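Projektbericht: Ein alter Rechner, einmal komplett zerlegt und (hoffentlich) wieder zusammengesetzt
Lucyna Malinowski, Gruppe mit Rungnapa Srithong

1. Wie wir zum Thema kamen

Eigentlich wollten wir etwas mit Akkus machen. Dann stand aber im Flur vor der Werkstatt ein Stapel ausgemusterter Bürorechner, und Rungnapa meinte, sie hätte noch nie im Leben einen Prozessor in der Hand gehabt. Ich auch nicht! Also haben wir unser Thema umgemeldet: Wie reparierbar ist ein ganz normaler Desktop-PC, und wo hakt es, wenn man ihn ohne Vorwissen auseinandernimmt und mit möglichst wenigen Handgriffen Teile tauscht? Die Rechner kamen von der Firma Pietrzak, die im März ihre Buchhaltung umgestellt hat. Für das Projekt hatten wir 200 Euro, ausgegeben haben wir davon ziemlich wenig (Wärmeleitpaste, Antistatikband, Druckluft, Filament).

2. Aufmachen

Das Gehäuse war die erste positive Überraschung. Ich hatte mich auf einen Abend voller Schrauben eingestellt, und dann ging die Seitenwand mit einem Griff ab. Wir haben den Tower dafür auf die Seite gelegt, das würde ich jedem empfehlen, der das nachmachen will – im Stehen fällt einem ständig etwas hinein. Vorher Netzstecker raus und den Einschaltknopf noch ein paar Sekunden drücken, das stand so in unserem Laufzettel.

Was mir am besten gefallen hat, sind die blauen Teile. Wo man anfassen soll, ist bei unserem Modell fast immer etwas Blaues, zum Beispiel der Griff am Festplattenschacht. Man versteht den Aufbau dadurch ziemlich schnell auch ohne Handbuch. Das Handbuch hatten wir übrigens, es war nur leider das vom falschen Modell, und das haben wir erst nach einer halben Stunde gemerkt.

3. Der Prozessor

Vor diesem Teil hatte ich richtig Respekt. Den Kühler lösen ging noch, die alte Wärmeleitpaste war allerdings steinhart und hat uns den halben Nachmittag gekostet. Danach Bügel hoch, Prozessor senkrecht rausheben, nicht kippen, nichts berühren. In diesem Sockel sitzen die Kontakte auf der Platine, und wenn man da einen verbiegt, war es das mit dem Board. Rungnapa hat es beim ersten Versuch geschafft, ich habe drei gebraucht, weil ich immer wieder die Luft angehalten und dann gezittert habe.

Wohin mit dem Chip, während der Sockel offen ist? Am Anfang lag er auf einem Stück Schaumstoff, was mir zu wackelig war. Wir haben dann mit einer gedruckten Ablage gearbeitet, in der es für den Prozessor eine eigene quadratische Vertiefung gibt. Das Modell dafür haben wir in Cadbridge gezeichnet. Die erste Version war zu eng und ist im Müll gelandet, die zweite passte.

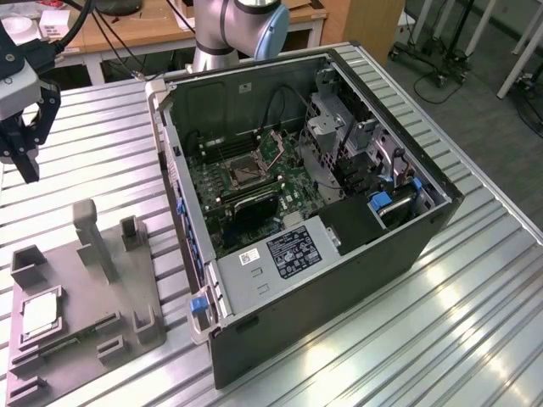 Abb. 1: Geöffneter Tower mit leerem CPU-Sockel, der Prozessor liegt links vorne in der Ablage.

Mit der Ablage lief es viel entspannter. Auf der Platte ist auch noch ein langer Schlitz, in dem man eine schmale grüne Platine abstellen kann, ohne dass sie herumrutscht. Kleine Sache, aber ich habe mich jedes Mal darüber gefreut.

4. Speicher, Laufwerk, Netzteil

Die Speicherriegel sind der einfachste Teil vom ganzen Projekt. Klammer auf, raus, rein, klick. Man muss nur fester drücken, als man sich traut. Beim Laufwerk mussten wir etwas fummeln, weil das Kabel bei uns sehr kurz war. Vom Netzteil haben wir nur das Etikett abgeschrieben und es sonst in Ruhe gelassen, aufschrauben war laut Laufzettel verboten und da gibt es auch nichts zu diskutieren.

Für einen kompletten Durchgang (Prozessor, Speicher, Festplatte aus- und wieder einbauen) haben wir am Ende 10 Minuten gebraucht. Beim ersten Mal war es fast der ganze Nachmittag.

5. Was ich anders machen würde

Fotos von den Kabeln, bevor man sie abzieht! Wir haben einen Stecker vom Frontpanel vertauscht und ewig gesucht, warum der Knopf nichts macht. Außerdem würde ich die Paste gleich am Anfang bestellen und beim Drucken mehr Spiel einplanen. Die Messreihe mit den Temperaturen fehlt noch, die liefert Rungnapa im Anhang nach.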